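Small towers

Apr 16, 2025

I have been meaning to write about blocks for ages, and every time I sit down to do it I end up writing about bread or the bus instead. So, blocks! Plain coloured cubes, the sort you had when you were two and then apparently grew out of (I did not grow out of them, or I did and then grew back in, I'm not sure which).

It started in February when Parveen Memon came to stay with us in Vasstead and brought her little boy, who is at the age where everything has to be put on top of everything else. Cups on books. Books on the cat, briefly. I went out and found a bag of cubes in the charity shop for 70p and he was happy for most of the weekend, and then they went home and the bag stayed here because I forgot to put it in their car. I did offer to post it. Parveen said please don't.

So there I was with a bag of blocks and a cup of tea, and I thought I'd just see how high I could get. Six, that first evening. I was very pleased with six. Then the phone rang and I knocked the lot over getting up for it, and it was only Jailson asking if I still had his good scissors. (I did. I still do. Sorry, Jailson.)

Since then I've become a bit of a bore on the subject. I'd always assumed the hard part of a tower was the height, but I've come round to thinking it's the third block. The first one just sits there. The second one sits on the first, and if it's a bit skew you don't mind, it looks jaunty. Then you bring the third one down and suddenly you can see every sloppy thing you did underneath. You've either got to live with it or take it apart again, and I am a person who lives with it, as anyone who has seen my bathroom shelf will know. 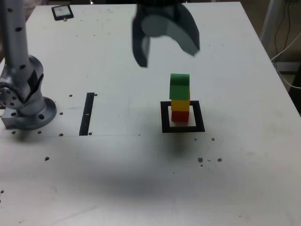

Three up, with green on top and leaning a touch to the left.

I do like green for a top block. It's such a cheerful, loud green, and it looks chunky up there, like a hat that's a size too big. Hiu-tung Tam, who has opinions about colour and gets paid for some of them, told me I ought to be going dark at the bottom and light at the top, the way you would with a room, and I can see what she means. But I like a bright thing on top. It gives you something to look at.

The lean, though. I've had a few messages about leaning since I mentioned all this in passing last time, mostly from my brother-in-law Yao-tsung Liu, who thinks I should be lining up the corners by eye from two sides, first from the front and then with your chin practically on the table from the end. I've tried it and it does make a difference, it's just not very restful. What works better for me is to bring the block down really slowly and not push. If you push even slightly as you let go, the whole thing shifts, and then you go to nudge it back and that's usually when it all comes down. Put it down, let go, hands away. Then have a look at it. A block that's a bit off to one side is still a block on a tower, and a small lean at the top is much less trouble than a small lean at the bottom. I had one tower with the second block well over the edge and it stood all through lunch. I had another that looked perfect from where I was sitting and fell over when a lorry went past.

About tables, as Mahsa Ghasemi asked. A white table is lovely for this because the colours really sing on it, but oh, it does show everything. Every scratch, every little grey streak, every speck of whatever it is that specks are. I went through a phase of wiping down before I started and I've stopped doing that now. A few scuffs never toppled anything. Crumbs are another matter. A crumb under the bottom block and you're sunk, and it took me far too long to work that out. I sat there blaming the blocks, then the floor, then the house generally, and it was toast.

Glass is awful, by the way. Everything slides. The tray I use for tea is awful too as it has a slight dip in the middle you would never notice until you tried to build on it. The best surface in our house is the top of the chest freezer, and I am not going to stand in the garage stacking blocks on a freezer. (I did once. It was cold and I got eight.)

The other thing I've been doing is trying different shapes of tower, if three or four cubes can be said to have a shape. Straight up is the one everybody does. Then there's two side by side with one bridging the gap, which feels like cheating and is very solid and a bit dull. I had a go at turning each one slightly as I went up, so that the corners made a sort of twist, and it looked so good that I left it there overnight and went round it on tiptoe in the morning. I got the idea from a little shop in Zokport that had jars of jam stacked that way in the window. Jam is braver than I am.

Mahsa also wanted to know whether I'm going to buy more, and yes, I probably am. There were some rather nice ones at the Msimang place by the station when I went in for a birthday card, bigger than mine and in colours I haven't got, but they were in a big tin and I don't need another tin. I stood there for a good while arguing with myself. I came out with the birthday card and then had to go back in because I'd left without an envelope.

Parveen is bringing the little one back in a few weeks and I suppose I'll have to share. He'll want to knock them down, of course, that's the entire point when you're his age. I've been practising not minding. Yesterday I built one up to five and flicked the bottom one out with my finger just to see how I felt about it, and it was brilliant, they went everywhere, and I still haven't found one of them. I've looked under the sofa twice. If it's gone down the back of the radiator it can stay there until we decorate.

Next time I really will do the rhubarb post, it's coming up like mad and I've got photos and everything.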